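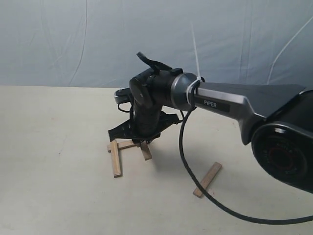

KERKVILLE, Monday, October 5, 2020

Tedard Adds Wood Wall Slats and Light Worktops to Its Workroom Line

Tedard today released Trostis, a set of unfinished wood slats and uprights for small workrooms, together with a pale cream worktop and a light gray backdrop cloth sold to go with it. The full set is installed at the company's Bellamy room in Kerkville, a 288-square-foot space used for bench work. Orders open today for delivery within North America.

Trostis is a surface-mounted system. A flat horizontal slat is screwed directly to the wall, and narrow vertical sticks are placed across it at right angles wherever the user wants an edge, a stop or a point to hang from. No metal track is used. The standard slat is 1,000 mm long and can be cut with an ordinary hand saw. The standard upright is 512 mm long. Both are supplied square-cut at the ends.

The wood is pale, light tan and sold without stain, oil or varnish. Knots, streaks and areas of darker color are within grade and are not grounds for return. Splits that run through a screw position are, and Tedard will replace the piece. Customers who want a sealed surface may apply any clear water-based finish before mounting.

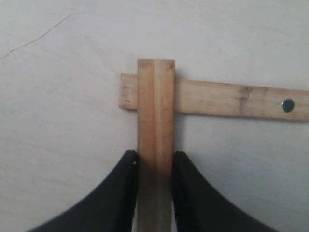 Slats are fastened through the face with dark round-head screws, which seat flush when driven by hand. Plaster and painted drywall are both suitable as long as the screws reach framing or a rated anchor. Hairline cracks in paint or plaster do not need to be filled before mounting, provided that no screw falls within two inches of the crack. Loose or hollow plaster must be repaired first.

The mounting guide recommends a level line for the first slat only. Additional slats are set from the first with a spacer block, supplied in each carton. Where a wall is out of plane, the slat may be left to follow the surface or packed out with thin shims. Shims are not included.

The worktop is pale cream and has a low-gloss surface intended to limit glare under overhead light. It is sold as a top only and fits most flat steel or wood frames. The surface may be cleaned with a damp cloth and mild soap. Solvents and abrasive pads will dull it and void the surface warranty.

The backdrop cloth is light gray with a slight blue cast. It hangs behind the worktop and separates the bench from the rest of a shared room. The cloth ships folded and will show creases on hanging. It may be steamed on the low setting or left as is. It is not flame-rated and should be kept away from heaters and open burners.

Trostis replaces the company's earlier painted rail, which went out of production in July. Tedard shipped 1,317 of the painted rails over the life of that product. Replacement screws for it will stay in stock, and the older screw spacing has been carried over so that existing holes can be reused. The older rail was thicker, and its spacer blocks do not fit the new slats.

The first production run of Trostis is roughly 1,000 cartons. Each carton holds two slats, four uprights, one spacer block, screws and a printed mounting guide. Worktops and backdrop cloths are ordered separately and ship from the same warehouse, usually in a second delivery.

The Bellamy room is open to trade buyers by appointment. Mounting guides and cut lists are available from the Tedard sales office.

About Tedard
Tedard makes wall fittings, worktops and textiles for workrooms and small studios. The company is based in Kerkville.

Media contact: Tedard Press Office, Kerkville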